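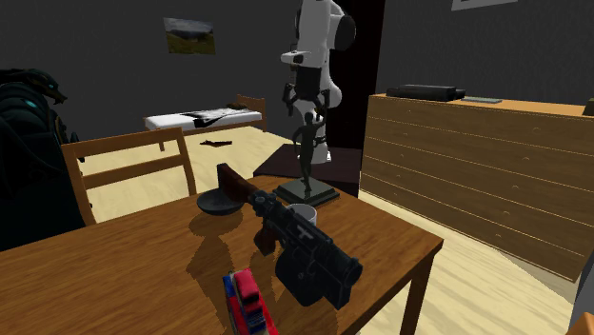 Selling the bedroom you can't visit

By Damián Espinoza

Another spring, another letter from a furniture firm telling me I need never set foot in a shop again. Sonden now lets customers "walk through" a bedroom on a screen before ordering a thing for it. Jastholm has had something like it since January. Fernandes, who still sell beds from a warehouse off the ring road in Itesmont, say theirs is on the way. I have tried the first two, and I remain to be persuaded.

My complaint is a simple one. A drawn room is always a kind room. The walls meet at proper corners, the floor is level and the light comes from wherever it suits the stock. My own back bedroom slopes towards the window, has a chimney breast that leans and a radiator in the only place a bedside table could go. I typed in the length of my longest wall, 2610 millimetres, and Sonden's planner drew it for me without a murmur. It had no box for the skirting board, none for the pipe, and no interest in which way the door opens.

Then there is the wood. On a screen every table is an even, pleasant brown. In the shop the same name on the label can cover three quite different colours, depending on the batch, and you find out which one you have bought after two men have carried it up the stairs and driven off.

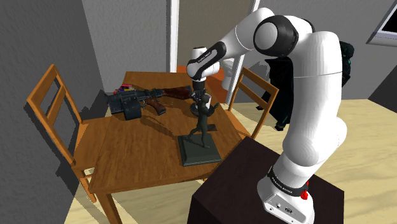

Can you send a piece back if it doesn't look the way it did on screen?
Usually you can, provided you tell the shop within the time set out in its terms, but read the part about collection charges before you order.

I did read that part. Jastholm wanted 893 for a bed and a matching table, and would have kept 20 per cent of it had I changed my mind once the boxes were open. How anyone is meant to judge a bed with the box shut is not explained.

Trinidad Urrutia, who wrote in after my last grumble on this subject, takes the other side. She furnished a whole flat from planners like these, six pieces in all, and sent back only a lamp. She says people like me would measure nothing and blame the website. Fair enough, up to a point – but she also admits her flat is new, square and has a lift. Put her in a terrace with a turn in the stairs and we will talk again.

For those going ahead anyway, I would still mark the shape of each piece on the floor in masking tape and leave it there for a couple of days. Walk round it in the dark. Open the wardrobe. Measure the stairs at the tightest part, banister included, and ask for a sample of the finish. Sonden will post one if you telephone, though I could find no mention of it on their site.

Letters on the subject are welcome, especially from anyone whose room came out like the drawing. I would like to see the receipt.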